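The Play Food Gallery – Sandwich Day

Well, the sandwich set finally got its day on the big white table! I've been meaning to put this page together since January, when Manon Cloutier handed me a bag of play food from her own kids' shelf at Fendstead and told me to stop buying the flimsy kind. She was right (she usually is about toys). The bread has a nice crust color, the lettuce is properly frilly, and the whole thing stacks without much fuss if you let the pieces sit however they want to sit.

My rule at home is that the pieces live in clear boxes and the plate stays out. You can see what you have, and it makes cleanup go faster – my five-year-old will put cheese away in a see-through box but will walk right past a cloth bag. I've tried it both ways for long enough now to be pretty sure about that! 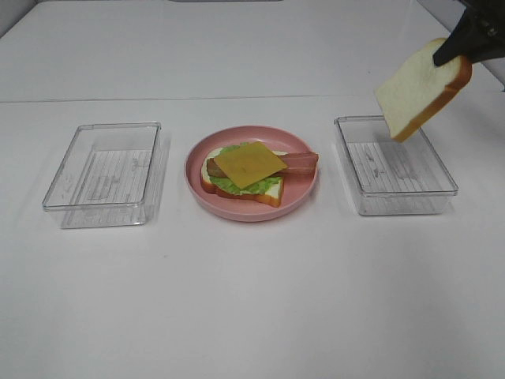
Open-faced on the pink plate, cheese on top, bacon or ham (you pick) sticking way out the side. Both clear boxes are empty and the other slice of bread is hanging just above the right one.

I do love how the cheese goes on crooked. Sheldon Després, who runs the toy swap over in Ferkunach, builds his sandwiches perfectly square and I tease him about it every time. Half the fun is the lettuce poking out! We've had long talks at our house about whether the meat goes over the lettuce or under it, and so far over is winning.

If you're setting up something like it, get a plate with a raised rim so the pieces don't slide off on the way to the "customer." A plain tabletop helps too, because the colors really show up on white and small hands can find what they're after. We play restaurant most afternoons, and the order is nearly always the same sandwich, seven times in a row, with extra cheese.

Posted Apr 16, 2019. More play food pages to come – soup is next.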